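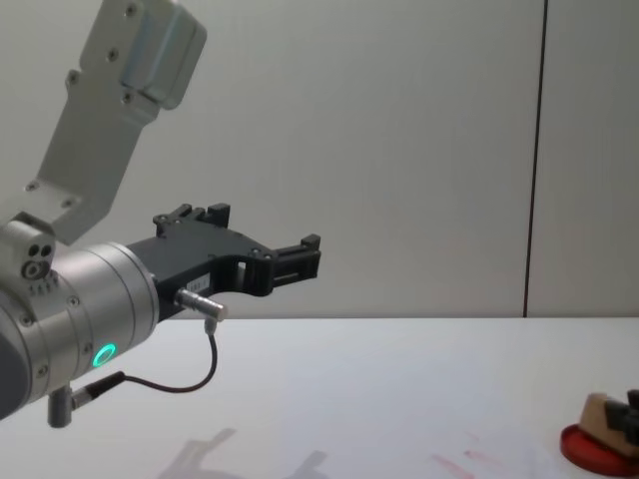 Minutes of the December meeting, Nindadley Allotment Gardens

The meeting was opened at 6:30 p.m. The minutes of the previous meeting were read and accepted with one correction: the path to be repaired is the one behind the tool shed, not the one beside it.

1. Water

The supply will be closed for the winter before the first hard frost. Members are asked to leave their own taps open after that, so that the pipes can drain. The offer from Hiltach for a new main valve was discussed. Two members found the price too high. It was decided to ask for a second offer from Mamani before anything is signed.

2. Plots and waiting list

There are 24 names on the waiting list. Two plots on the north side become free at the end of the season. They will be offered in the order of the list, as always. A proposal to divide one of the plots into halves was voted on and not accepted.

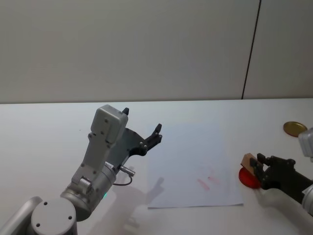

Question from a member: Who has to clear the old greenhouse when a plot changes hands?

Reply: The leaving tenant clears it, unless the new tenant agrees in writing to take it over.

3. Compost and deliveries

The Skulville load of manure was late again this autumn and was left in front of the gate, where it blocked the entrance for one morning. Next year we will order 30 sacks instead of an open load. The sacks cost more, but they can be carried by hand to the plots. Members who want sacks should write their plot number on the sheet by the gate.

4. Money

The amount of 200 was approved for the path repair. The yearly fee stays the same. Late payers will receive one reminder by letter.

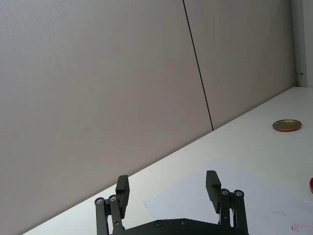
Black two-finger gripper, seen from behind.

5. Other matters

The hedge along the road must be cut before spring. One member asked if bees may be kept. This point is moved to the next meeting, as the neighbors should be asked first.

The meeting was closed at 8:10 p.m.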